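Serell bimanual software: progress report
Prepared by Rukhsana Naqvi for Ilídio Mendes
Sep 5, 2019

Status

The control and planning work is on schedule. Perception is behind by 3 weeks, for the reasons given under that heading. No change to the budget is requested.

Control

Ionuț Pascu finished the move to a single control process for both arms. Until July each arm had its own loop and its own clock, and the two drifted apart during long runs. Both now take commands from one loop at 200 Hz. Joint logs and camera streams are stamped by the same clock, so a run can be replayed without manual alignment.

The gripper force limit is now set per task in a config file. It used to be compiled in. Ruxandra Pană asked for this after the first soft-goods runs, where one limit did not suit both thin cloth and stiffer items such as caps.

Planning

The planner treats the two arms as one system when their work areas overlap. Before a motion is sent it checks links, grippers and hanging cables against each other. The cable model is crude — a padded volume below the inner joints — and it rejects some motions that are safe. Ovidiu Manole is fitting a tighter shape from logged poses. Median planning time for a two-arm move is 115 ms, which meets the target in the work plan.

Perception

Work this period was on dark, soft items. The overhead segmentation model, Hitow, does well on light fabric and poorly on black or dark gray fabric, especially inside clear containers, where reflections break up the outline. Wrist views help at close range but suffer from blur when the arm moves quickly. 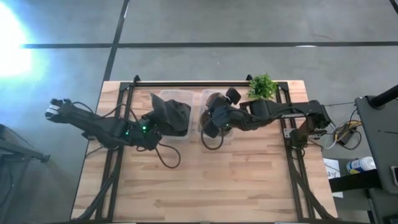
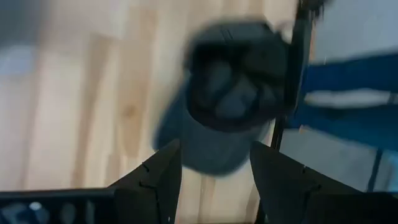 Overview of the two-arm cell with both grippers at the clear containers, and a wrist view of a dark gray cap between the gripper fingers.

We added a blur score to each wrist frame. Frames over the threshold are dropped from grasp estimation but kept in the log, as the training code can still use them. The side effect is that on fast moves the estimator may have no usable wrist frame for several steps, and it then falls back to the overhead view. Rukhsana and Ovidiu are testing a short slowdown before the grasp check. Relabeling the dark fabric set took longer than planned and accounts for most of the delay.

Tooling

The replay viewer shows all camera streams beside the joint traces and can jump to any gripper event. Sutanto has a copy and has sent back 10 bug reports, all closed except one on export of long runs.

Next period

Finish the cable model and rerun the planner tests. Retrain Hitow on the relabeled set. Decide whether the slowdown stays — it costs cycle time, and the Nusholm team will need to agree to that before we merge it.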